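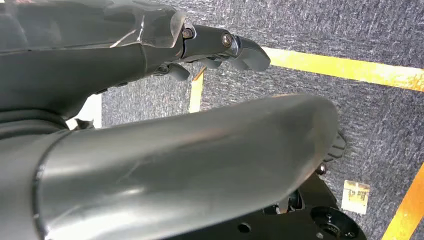
The joy of a taped-out floor

A roll of yellow tape and a free afternoon will teach you more about a room than a month of scrolling through other people's sofas

I fell for floor tape in June, on my hands and knees on a blue-grey carpet, trying to decide whether a sofa would let me open a door. I had the measurements. I had a sketch on squared paper and a second, neater sketch that I'd coloured in. I'd even used one of those planning apps where you can fly about the room like a bat. And still I couldn't have told you whether I'd be able to walk past the thing carrying a tray.

So I taped it. One long strip for the front edge, shorter ones for the arms, the wall for the back. Then I stood up and walked round it, and the whole business was settled before the kettle had boiled. The sofa was too deep! It wasn't even close. I'd have spent years turning sideways.

Since then I've taped out beds, desks, a dining table, a piano that a friend was offered and (thank goodness) turned down, and most of a kitchen. I keep a roll in the drawer with the scissors. If you are moving house, swapping two rooms over or just fed up with bashing your hip on the same corner, I can't recommend it warmly enough.

Why a floor beats a screen

Drawings are good at telling you if something fits. The sofa I wanted was 2000 mm long and the wall behind it was 2913 mm, and any child could tell you that one goes into the other. What a drawing is hopeless at is telling you how it feels to live with what's left over. You look down at a plan. You never look down at a room, you're in it, with elbows and a laundry pile and possibly a dog.

A line on the floor puts you back inside. You find yourself stepping over it at first, very politely, and then after a few minutes your feet start to believe in it. You take the long way round. You stop to let someone else through the gap. I had visitors apologise for standing in my bookcase, which made me happier than I can explain.

It also brings out opinions in people who claim to have none. Show a household a floor plan and they'll nod at it. Stand them between strips of yellow and tell them that's the end of the bed, and they'll have a great deal to say.

Choosing the tape

Yellow, every time. I've tried blue masking tape, which is lovely to use and disappears completely against a blue or grey carpet. White is fine until the sun comes in. Yellow stays put in your vision, even on a speckled pile where everything else melts into the flecks, and you can still pick it out in the evening with one lamp on.

Beyond colour, you're choosing between grip and mercy. The tapes sold for marking out sports halls and workshops grip beautifully, and some of them leave a gummy ghost behind if you forget them. Decorator's tape lets go without a fuss but lets go early too, particularly on carpet, where it has only the tips of the fibres to hang on to. For a short, low, hard-wearing pile (the sort you find in offices and halls) I like a cloth-backed tape with a gentle adhesive. The one I use is Plokier, which tears cleanly across by hand and lies flat without sulking. On wool, on anything old and on anything you don't own, stick a short piece somewhere out of sight and leave it overnight before you go further.

Width matters more than I expected. Narrow tape looks precise and reads as a mere hint from across the room. A broad strip looks like an edge. Just decide which side of it is the true line and stick to that, or you'll gain and lose a tape's width all the way round the room and drive yourself potty.

Getting the first line straight

Everything hangs on the first line, so take your time over that one and be as slapdash as you please afterwards.

Measure out from the wall at each end of where your line will run, and make a small mark with chalk or a scrap of tape. Stretch a string between the marks. Fasten the tape at one end, unroll a good length, pull it just taut and lower it down along the string in one go. If you press it down bit by bit as you shuffle along, it will wander, and you'll see the curve the moment you stand up. Once it's down, walk along it in socks.

Do measure in more than one place, especially in older houses. The room that started all this is 2963 mm across at the window and 3083 mm across at the door, which I would have sworn was impossible. I'd lived in it for years! The floor plan that came with the house shows a perfect oblong. The tape showed a gentle fan, and explained at last why every rug I'd ever put down had looked drunk.

For a square corner, use the old builders' trick: three units along one side, four along the other, and when the diagonal between those points measures five, your corner is true. It works with any unit you like. I've done it with a broom handle.

Tape the doors first

My one firm rule. Before a single piece of furniture goes down, tape the sweep of every door that opens into the room. Short pieces laid in a curve will do nicely. Then do the same for wardrobe doors, the oven, the washing machine, the drawers under the bed. These are the shapes that planning sketches leave out and that real life is full of.

Next come the paths. Walk from the door to the window, from the window to the light switch, from the bed to the bathroom with your eyes half shut. Walk as you would walk on an ordinary morning, holding something. You needn't tape the paths themselves, though I sometimes do, with little dashes, for the fun of it.

Only then the furniture. Put down the big pieces, live with them for a bit, and leave the small tables until you're sure.

Going up as well as along

Tape is flat, and furniture very much isn't, so it pays to borrow some height. Cardboard boxes are perfect. Stack them inside the outline to the height of a chest of drawers and see what happens to the daylight. A clothes airer with a sheet over it makes a convincing wardrobe. Kitchen chairs, lined up with their backs outward, do a fair impression of a sofa, and you can sit on them and find out what you'd be looking at.

For a table, put chairs round the taped outline and pull them out as people really do, which is a long way and at an angle. Tape where the back legs end up. That outer shape is the true size of a dining table, and it's a good deal bigger than the one in the catalogue.

Borrowing from the professionals

Once you've got the habit you start spotting floor tape everywhere. Theatres are full of it: rehearsal rooms where a whole set, staircases and all, is laid out in coloured lines so the cast can learn where the walls will be. Our nearest hall, the Cheema Rooms, has a carpeted studio at the back where old marks and new ones cross each other, and I love trying to read them. Was that a doorway? A bed? The edge of a dance square? A different colour for each layout is their habit, and I've pinched it. Yellow for the version I believe in, another colour for the rival.

Market stallholders do it too. So does Tusitz, the second-hand furniture barn I haunt, where the larger pieces have their footprints taped beside them so you can stand in the shape while you think. I've come home without a sideboard on the strength of that, and gone back for a smaller one that I adore.

And if you want to go further, the Skitisex weekend workshop on planning small homes gives its whole first morning to taping. You arrive expecting mood boards and you're handed a roll and a piece of string. I came away with sore knees and a completely new bedroom.

Living with the lines

Leave the tape down for a few days if you possibly can. The first evening is all excitement and everything seems wonderful. By the third you know which corner you keep cutting across, and that corner is telling you something. Shift the strip by a hand's width and try again. It costs next to nothing, it makes no dust, and no one has to lift anything.

Hoover round it, not over it, as the brush will catch an end and you'll be picking yellow threads out of the roller. If an end does lift, snip it off square and lay a fresh bit over the top.

Taking it up

Pull slowly and low, folding the tape back along itself so it peels almost flat to the floor. On carpet, go with the lie of the pile. If it resists, a minute with a hairdryer on a gentle setting softens the glue; keep it moving and keep it off synthetic fibres. Any tackiness left behind usually comes away if you dab it with a fresh piece of the same tape, sticky side down, and lift.

Before you take up the last of it, take a photograph from each corner and jot the measurements on the back of an envelope. I write mine on the tape too, in marker, right where the line meets the skirting board. There's still one short yellow strip behind my bedroom door with the depth of the new sofa on it. The sofa has been in the other room for weeks, and fits, and I can carry a tray past it with both elbows out.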